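# The curtain situation

We have lived in this apartment for five years, and for all of that time the living room windows have been dressed in what the previous tenants left behind: two panels of something shiny and beige that stopped a hand's width above the floor. Guests never mentioned them. I took this as kindness.

In August the sun got to them at last. I pulled the left one open and it simply came apart along the fold, very quietly, like a man resigning from a job he'd never liked. So I bought curtains. I want to write down how that went while I still remember what all the words mean.

The first thing you learn is that curtains are sold by people who assume you already own curtains. The listings ask whether you'd like grommet, rod pocket, pinch pleat, back tab or ripple fold, and they ask it before showing you a color. I spent an evening on this. Grommets are the metal rings, and they make a noise like a small train each time you open them. Rod pocket is a tunnel you shove the rod through, and after that you do not open the curtain so much as persuade it. Pinch pleat is what your grandmother had. Your grandmother was right, but it costs more.

Then there's fullness. I had measured my window, which came to 61 inches, and I felt good about it. I'd used the metal tape measure and everything. But you don't buy 61 inches of curtain for a 61 inch window unless you want it to look like a bedsheet nailed up during a siege. You double it. Some people go two and a half. There are forums where they discuss this, and I can report that feelings run high and that the two-and-a-half people do not respect the double people.

I settled on linen, or what I thought was linen. The fabric was called Ranetska, in a shade called Keline, which on my laptop was a warm gray and on my phone was green. My friend Harish Subramaniam, who has owned grown-up curtains since his twenties and is insufferable about it, told me to order swatches first. I told him I could tell a gray when I saw one. He said fine.

I ordered swatches. It was green.

So the swatches lived on the arm of the couch for two weeks, and I moved them around according to the light. At eight in the morning Keline is sage. At noon it's putty. At night, under the lamp, it is the color of a hospital corridor in a movie where things are about to go badly. The other swatch was a plain oatmeal with no romance in its name, and it looked like oatmeal at every hour of the day. I chose the oatmeal.

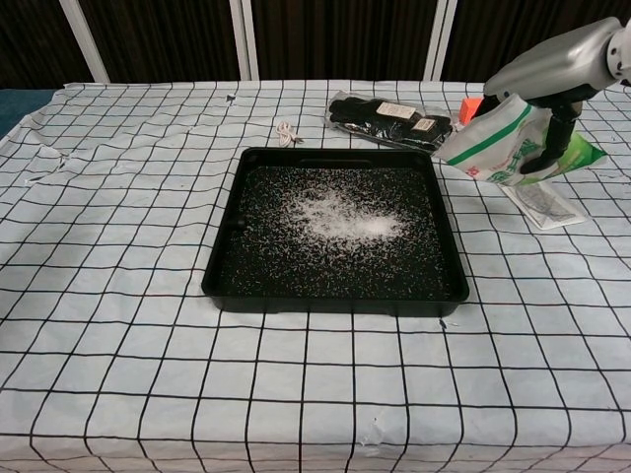 The next problem was lining. An unlined curtain is prettier with the light coming through it, and every magazine photo you have ever admired was of an unlined curtain. They also fade and rot in a south-facing window, as mine had just demonstrated all over the floor. Blackout lining turns the whole thing into a mattress. Between the two is something called privacy lining, which is just lining. I got that.

I took the order to Kamath & Lulla, the little shop past the post office that does upholstery and alterations, and that has had the same armchair in the window for as long as I've been walking by it. The woman behind the counter asked for my finished length. I gave her the height of the window. She asked again, slower. What she wanted was rod to floor, and whether I'd like them to float, kiss, break or puddle.

Float is half an inch off the floor. Kiss just touches. Break bends a little, like suit pants. Puddle is when you have more fabric than sense, and no cat. I have a cat. I said float, and she wrote it down with what I choose to believe was approval.

I should mention the rod. I'd been planning to reuse the old one, and she asked me how much weight it could take, and I said it had held up curtains before. She asked if they had been lined. They had not been lined. I bought a new rod.

Hanging a rod is described everywhere as a twenty minute job. The wall over my window is plaster on the left and, for reasons lost to history, solid concrete on the right. The left bracket went up in no time and promptly came back down, bringing a neat cone of plaster with it. The right bracket ate two drill bits. By the end of it I had dust in my coffee and a level that insisted the rod was straight while my own eyes said it sloped toward the kitchen. I decided to trust the level. Then I found out the ceiling slopes toward the kitchen.

A few notes for whoever needs them:

- Mount the rod higher than seems reasonable, and wider than the window, so the panels can stack on the wall and leave the glass alone.
- Wash a swatch before you cut or hem anything. Mine shrank enough to matter.
- Let them hang a few days before you judge the creases. If they bother you after that, use a steamer while the curtains are up. An iron on a stepladder is a bad combination.
- Vacuum them with the brush attachment every month or so. I have done this once and felt like a different person.
- Take a photo of the care label before the cat finds it.

They've been up for three weeks now. The room sounds different, softer, and I've stopped hearing the neighbor's television, though I still get the laugh track if the window's open. Harish came over, sat down, and looked at them for some time.

"Oatmeal," he said.

I've now noticed the state of the rug. I'm giving it until spring.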